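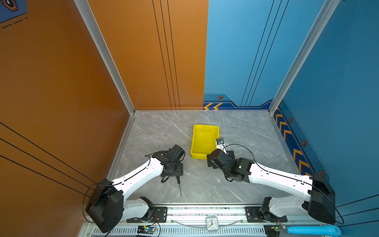 Dastmont Two-Arm Teaching Station
Operator Manual, Section 6: Recording Demonstrations by Remote Control

6.1 Purpose of this section

This section describes how an operator records demonstrations on the two-arm station using the Claltia hand controllers. It applies to tasks in which parts or tools are moved into, out of, or next to a tray on the enclosure floor. Teaching by moving the arms directly by hand is covered in Section 7 and requires a different mode setting.

Operators must complete the controller practice in Section 5 before recording. Demonstrations made by an operator who has not completed it are to be saved to the practice folder only.

6.2 Before you begin

1. Confirm that the arm power switch is off.
2. Check that the mounting bolts at the base of each arm are tight.
3. Check that every cable clip on the upper links is closed. Leave enough slack at the shoulder for the arm to reach the far side of the floor.
4. Wipe the enclosure floor and the inside of the tray with a dry cloth.
5. Place the tray and the task items according to the task card.
6. Turn on arm power and wait for both arms to reach the rest position.

CAUTION: Keep hands, sleeves, and lanyards outside the enclosure whenever arm power is on. To move an item by hand, turn arm power off first.

NOTE: The tray does not have to be square to the walls. Unless the task card gives a fixed position, change its angle slightly between demonstrations. A set in which the tray never moves will produce a policy that fails when the tray is moved.

6.3 Matching the controllers to the arms

1. Hold one controller in each hand in the neutral grip shown on the controller label.
2. Press and hold both side buttons until the Hassanpour console reads READY.
3. Move the left controller a short distance and confirm that only the left arm follows. Repeat for the right.
4. Open and close each gripper fully.

If an arm moves in the wrong direction, release both side buttons and repeat from step 1. Do not try to correct the error while the arm is following.

6.4 Recording a demonstration

1. Open the task on the console and enter your operator initials.
2. Press the foot pedal once. The console displays REC.
3. Bring the gripper to the item from above, at the speed you would want the robot to use.
4. Close the jaws and pause briefly before lifting.
5. Carry the item clear of the tray rim. Approach the release point with the wrist camera facing the tray.

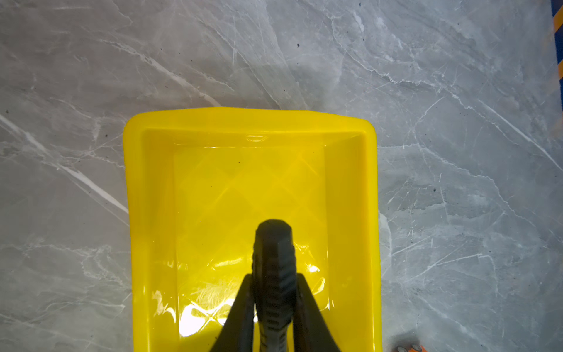

6. Lower the gripper slowly over the last part of the approach. Stop before the finger tips press on the tray floor. Continued downward force can slide the tray or overload the wrist servo.
7. Complete the release or pickup called for by the task card, then raise the gripper straight up until it is above the rim.
8. Return both arms to rest and press the foot pedal again.

The time limit for a single demonstration is 36 seconds. The console ends the recording at that point and marks it INCOMPLETE.

NOTE: Glossy trays reflect overhead light into the wrist camera. Some glare is acceptable. If glare hides the item or the tray rim in the wrist view, adjust the lamp before recording again.

6.5 Tasks that use both arms

When one arm is idle, keep it still. Small unintended movements of the idle arm are recorded as part of the task and will be learned with it.

When both arms are holding items, move one at a time unless the task card calls for joint motion. Long tools, such as screwdrivers, should be gripped by the handle.

CAUTION: The arms do not detect each other. The operator is responsible for keeping them apart at all times.

6.6 Keeping or discarding a demonstration

Discard the recording if any of the following occurred:

- An item was dropped outside the target area.
- The arms touched each other or a wall.
- A person reached into the enclosure.
- Either camera view froze or went dark.

A missed first grasp followed by a clean second attempt may be kept. Mark it RECOVERY on the console.

6.7 Saving and transfer

Recordings are stored on the station and copied to the Drendamik server when the operator signs out. The station drive holds 2,889 demonstrations at the default settings. When the drive is full, the foot pedal is disabled until the transfer finishes.

Questions about task cards and requests for new tasks should be sent to Caroline Nyaga, Station Training. Task cards issued before September use the earlier pedal sequence and must be exchanged before use.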